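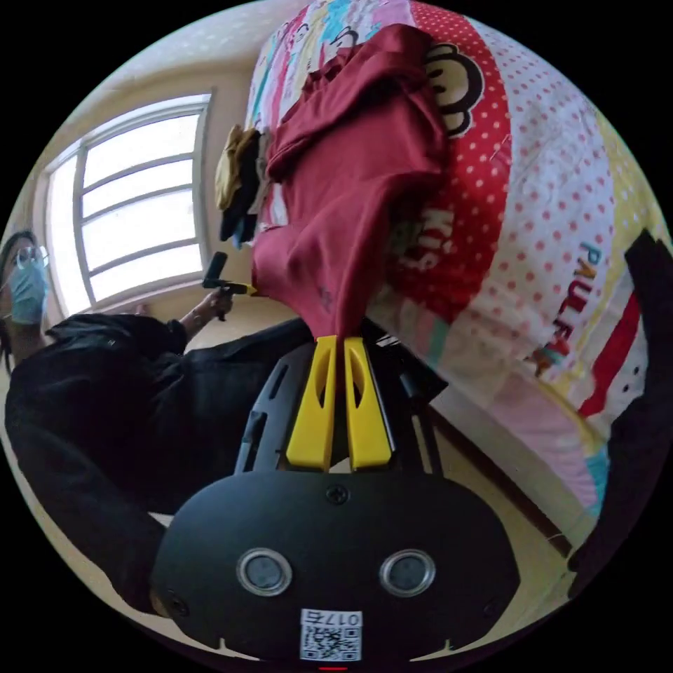 手持夹爪夹住暗红色衣服的下边，衣服还摊在花被子上。

在家里用手持夹爪录叠衣服，我做了一阵子，踩过的坑都记在自己的小本子上。Clotow 那份操作规范写得挺全，可是读起来像说明书，我就按自己的习惯挑几条聊聊，给刚上手的朋友参考哈。

先说夹哪里。我喜欢夹衣服的下摆或者袖口，捏住一小褶就够了，千万别贪心一把夹一大团！夹得太厚，指头合不拢，一提就滑。带印花或者小标的地方尽量绕开，夹久了容易起毛，尤其是那种贴上去的烫印，我毁过一件睡衣才长记性。

再说床。很多人问要不要换一条素色被子，规范里没有这个要求，我也从来不换。家里本来什么样就什么样，花的、条纹的、印着大字的都行。真正要紧的是被面要拉平，不然衣服底下拱起一块，夹爪下去会连被子一起捏起来，这一段就得重录。

一次拿几件呢？我的上限是4件，摊在床边，先叠大件，小件堆在旁边等着。以前图省事，一整筐倒上去，结果翻来翻去光找袖子了，一件衣服录了快一集电视剧的时间（夸张了点，但真的很烦）。

动作要慢，比你平时叠衣服慢一半。夹住以后先停一下，确认捏牢了再提。松手也一样，等布料贴到床面再张开指头，别在半空就放。Koltari 的检查表上有一条“禁止甩衣”，我刚开始觉得多余，后来看自己的回放，嗯，我真的在甩……

光线这块，白天靠窗录最舒服，但窗户别正对着镜头，太亮了布料的褶子就看不清。我一般上午九点多开始，站在床的侧面，让光从旁边过来。拉一层薄纱帘也管用。

两个人一起干活的时候，先说好谁负责哪一边，别同时去夹同一件。长头发的扎起来或者拢到后面，宽松的袖子往上推一推，低头的时候特别容易挡住指头。地上的拖鞋、充电线也提前收走，眼睛盯着衣服往后退，真的会绊到。

我每录25分钟歇一会儿，手腕酸了动作就会变形，硬撑没意思。歇的时候顺手用微湿的软布擦擦指垫，棉絮粘多了会打滑，擦完晾干再用，别拿酒精猛擦。镜头用眼镜布轻轻带一下就行。

还有，身份证、快递单、药盒这些东西录之前统统收进抽屉，床头柜也看一眼。家里人要进屋，先打声招呼，人家不想入镜就停下来等一等。

每周四我会把本子上的新问题誊一遍，下回打算写写毛巾和袜子，袜子配对那一步我到现在还没找到顺手的办法，有招的留言告诉我呀！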